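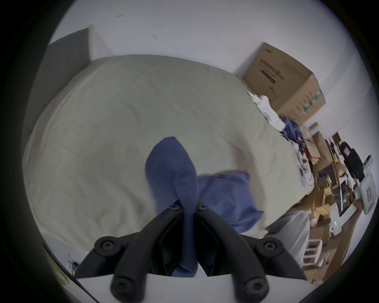
A reader from Gidey writes that her duvet came out of the machine with hard lumps in two corners, and she asks if it is ruined. Usually it is not. The filling has stuck together and it needs more time and more air.

How to wash a duvet at home

First look at the label. If it says dry clean only, please stop and follow it. Then check the seams, and close any small hole with needle and thread before washing.

Put the duvet in the drum without pressing. You should be able to push your hand in above it. If you cannot, the machine is too small, and it is better to go to a laundromat. I use the one in Gonside, early in the morning when the big machines are free.

Take 50 ml of mild liquid detergent. No fabric softener, it makes down heavy. Choose the gentle program with warm water and add a second rinse.

For the spin, select 500. My old machine does not show this number, so there I take the lowest speed and spin 2 times.

Dry on low heat with a few clean tennis balls. Every half hour take the duvet out, shake it from each side and break the lumps with your fingers. This can last the whole afternoon.

When it feels dry, hang it over two chairs until the next day. Only after this put the cover back on.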